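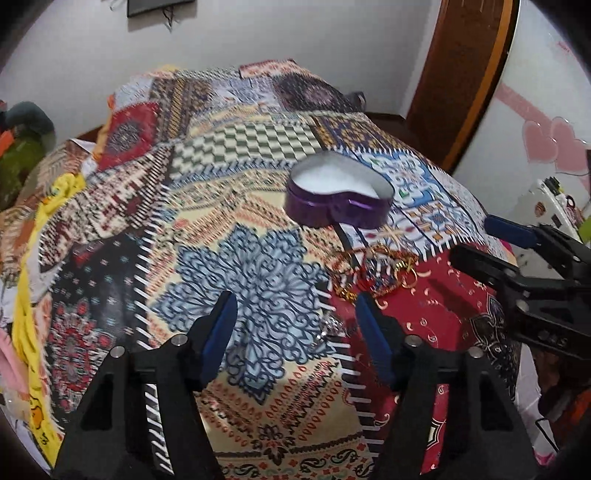

La lata morada en forma de corazón y el montón de bisutería, sobre la colcha de parches.

Cuando toca ordenar la bisutería, yo me voy a la cama. Lo he intentado en la mesa de la cocina, en el suelo del salón y hasta en el lavabo (mala idea, muy mala idea, todavía me acuerdo de un pendiente camino del desagüe), y al final siempre vuelvo a la colcha estirada. La tela frena las cuentas que se escapan, hay sitio para extenderlo todo y no se raya nada. Si la tuya tiene mucho estampado como la mía, las piezas pequeñas se camuflan que da gusto, así que para los pendientes diminutos pongo una servilleta blanca a un lado.

Primero se vuelca todo. Todo de verdad, también lo que vive en el bolsillo del abrigo y en el platito de las llaves. Luego hago montones por color, lo dorado y lo rojo por una parte, lo plateado por otra. Ya sé que hay quien prefiere separar collares, pulseras y anillos, pero a mí por la mañana lo que me sale es pensar «hoy voy de plata», y busco así.

Los nudos, con calma. Si una cadena se ha hecho una bola, no tires de los extremos, que la aprietas más. Ponla sobre algo plano, échale una pizca de polvos de talco y ve abriendo el centro con dos alfileres. Mi récord son 45 minutos con una cadenita de nada – la radio puesta, un café, y tan contenta. Las de cuentas ensartadas en hilo las trato con más mimo y sin talco, que después no hay quien lo saque de los agujeritos.

Para guardar, me encantan las latas de bombones. Son bonitas, no cuestan nada si te has comido lo de dentro y las hay con formas que animan el cajón. Antes de usarlas les paso un paño apenas húmedo y las dejo abiertas toda la noche. Mi vecina Priya Calloway las forra con fieltro, y quedan preciosas, aunque yo me conformo con un disco desmaquillante en el fondo para que no suene todo como una maraca. 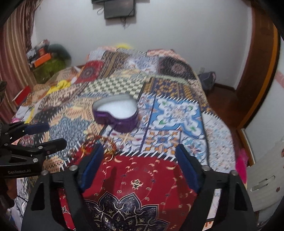 ¿Se puede guardar la bisutería en el cuarto de baño?
Mejor en el dormitorio, en un cajón o en una balda alejada de la ducha, porque el vapor oscurece los baños dorados y plateados en pocos meses.

Las pulseras rígidas van abajo, una dentro de otra si los tamaños lo permiten. Las cadenas finas las paso por una pajita de papel cortada y les cierro el broche por fuera, que así viajan hasta en la maleta sin enredarse. Los aros, de dos en dos, enganchados en un botón viejo de cuatro agujeros. ¡Llevo años con el mismo botón!

Lo plateado que se haya puesto feo lo froto con una gamuza seca, sin pasta de dientes, por favor, que raspa. Y si algo tiene piedras pegadas, nada de remojo – el pegamento se ablanda y acabas buscando un cristalito por toda la casa.

Con lo suelto (el pendiente viudo, la cuenta huérfana, el cierre roto) tengo un tarro aparte. Le doy de plazo hasta febrero, que es cuando repaso los cajones, y lo que siga sin pareja pasa a la caja de las manualidades. El año pasado saqué de ahí aproximadamente 200 cuentas y le hice a mi sobrina una cortinita para la casa de muñecas. Todavía me quedan cierres, por si alguien quiere.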